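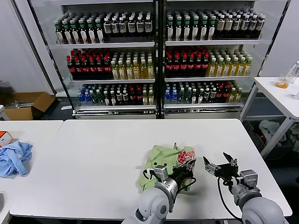
一只夹爪压着一团浅绿色的衣物,另一只还空着。叠衣服这件事,难就难在开头。

打印本文 | 用电子邮件发送
阅读时间:约5分钟

我妈一辈子最看不上的家务就是叠衣服。做饭她认为是本事,擦地她认为是锻炼,唯独叠衣服,她说那叫“白搭工夫”,叠好了塞进柜子,第二天抽一件出来又全乱了。所以八月份她打电话来,头一句就是:你不是老写那些机器人吗,到底什么时候能叠衣服?

我支支吾吾半天,说快了吧。她说你三年前也是这么讲的。

好嘛,我决定认真想一想这个问题,顺便把自己这几年看过的、听过的、被忽悠过的都翻出来晒一晒。先说结论,省得有人看到一半骂我卖关子:我觉得机器现在能做家务里的一些“动作”,还做不了“家务”。这两样差得挺远的。

先说说一件揉成一团的衣服有多讨厌。你我看见床上一坨皱巴巴的绿布,伸手一抖,它就成了一件衣服,领子在上,袖子在旁边,前后脑子里都清楚。机器看见的呢,是一堆起伏,一堆褶子,露在外面的可能是下摆,也可能是后背,还有一小块红白的印花从边上冒出来。那印花是在胸前还是在背后?是正面还是翻过来了?光看那一坨,说真的,我自己也说不准。可我有手啊,我捏住一个角提起来,它自己往下一垂,答案就有了。

机器也可以这么干,而且很多团队就是这么教的:先压住,再找角,提起来,看一看,不对就放下重来。听着挺顺吧?麻烦在每一步都会冒出新的花样。压得太靠里,提起来是一根麻花;捏到两层布,以为是一层;衣服一滑,刚才认好的角又钻到底下去了。硬东西不会这样,一个瓶子你碰它一下,它还是那个瓶子。布不一样,你碰它一下,它就换了个模样,之前看的全作废。

我有个老朋友蒂娅·阿什沃思(Tia Ashworth),以前在一家叫 Rolleck 的洗衣厂管过后整理车间,现在给 Ellwood 那家连锁民宿做布草采购。我把我妈的问题转给她,她笑了足足半分钟,然后发来一长串语音(她从来不打字,我听到第六条耳朵都热了)。她的意思大概是这样:床单毛巾早就有机器叠了,大机器,一头喂进去一头吐出来,快得很,前提是得有个人站在那儿,把每一条从湿漉漉的一堆里拽出来、找到边、展平了喂进去。她当年那个车间,一班下来单是床单就要过1204条,全靠人手去“找角”。机器负责叠,人负责把一团东西变成一张东西。

这话我琢磨了好几天。原来最不值钱的那一下,那个谁都不觉得是技术的“拎起来抖一抖”,恰恰是机器最发愁的一下!

所以我现在看机器人叠衣服的视频,养成了一个坏毛病:不看后半段。后半段总是漂亮的,对折,再对折,推到旁边,码得跟专卖店似的。我就盯着开头。衣服一开始是摊平的,我心里先扣一半分。一开始是一团的,我就坐直了看,哪怕它笨手笨脚试了好多次,我也愿意给它鼓鼓掌。

今年我在 Stadov 的一场小型演示会上站了一个下午,脚都站麻了。他们叠一件T恤,最顺的一次用了110秒。旁边一位大姐抱着孩子,一边看一边嘀咕,我这功夫一筐都叠完了。做演示的小伙子听见了,脸一红,也没辩解。我倒挺想替他说两句的:那一筐里,您从三四岁学着扯自己的袜子算起,练了多少年哪。

不过话说回来,慢我倒觉得不算大毛病。洗碗机也慢,一洗两个钟头,我家照样天天用,因为它转的时候我在看电视。要是有个东西能在我睡觉的时候慢慢悠悠叠一宿衣服,一件叠它五分钟,我举双手欢迎。真正要命的是得有人看着。叠到一半袖子卡住了,它停在那儿等你;一只袜子掉地上了,它不知道;你家猫跳上桌子趴在毛衣上,它怎么办?(我家的猫一定会趴上去的,我拿退休金打赌。)只要我还得隔一会儿过去瞅一眼,那这活儿就还是我的,只是换了一种干法,从动手变成了操心。操心可比动手累多了!

还有人喜欢拿工厂来说事,说车间里机械臂早就满地跑了,进家门还不是早晚的事。这个我不太同意。工厂能用得好,是工厂肯迁就机器。零件从固定的地方来,朝固定的方向摆,灯光不变,地上画着线。家里谁迁就它呀?我妈连遥控器都不肯放在固定的地方。再说车间里也不是样样都行,我去过一家做电器配件的小厂,打螺丝、搬箱子都交给机器了,偏偏理线那道工序还坐着14个工人。线是软的嘛,跟布一个脾气。老板说每年都有人上门推销理线的设备,每年他都拿一把缠在一块儿的线请人家试试,试完大家一起去吃饭。

那两只手是不是就一定比一只手强?我以前觉得这还用问,叠衣服当然得两只手。后来看多了才发现,两只手的学问在配合。人是一只手按着,另一只手已经往要去的地方走了,根本不用想。机器的两条胳膊常常是一条在忙,另一条在旁边张着爪子候着,像刚到岗的实习生,热心是热心,不晓得什么时候该插手。插早了两条胳膊要打架,插晚了布又滑了。我看着着急,恨不得上去推它一把。

可是我也不想泼冷水泼得太狠。三年前我看到的东西,压根不敢碰揉成团的衣服,台面上永远是一块方方正正的毛巾,四个角朝天,乖得很。如今敢把一团皱衣服扔到桌上让它自己去对付了,这一步我认为是实打实的。而且现在的机器失手以后会再来一次,以前是失手了照样往下叠,对着空气叠,叠得还挺认真,看得人又好气又好笑。

至于花钱买,我劝您先等等。有个叫 Hostano 的牌子给我寄过一份宣传册,上面写“告别家务”,四个大字,印得金光闪闪。我翻到后面的小字,说衣物须预先分类、展平,并由用户逐件放置。我把这段念给我妈听,她在电话那头沉默了一会儿,说,那不就是我叠到一半,它来领功劳?

要我说,买这类东西之前就做一个试验,别管人家怎么演示,从自己家带一件衣服去,最好是穿旧了的、领口有点松的那种,团成一团,往桌上一扔,然后把手背到身后去。看它从这一团开始怎么办。您别帮忙,别递,别忍不住去扯那一下(我就没忍住过,真的很难忍)。它要是能自己把那件衣服弄明白了,叠得歪一点都没关系,歪的我认。

我跟我妈说,再给他们几年吧。她说行,那这几年的衣服你回来叠。

打印本文 | 用电子邮件发送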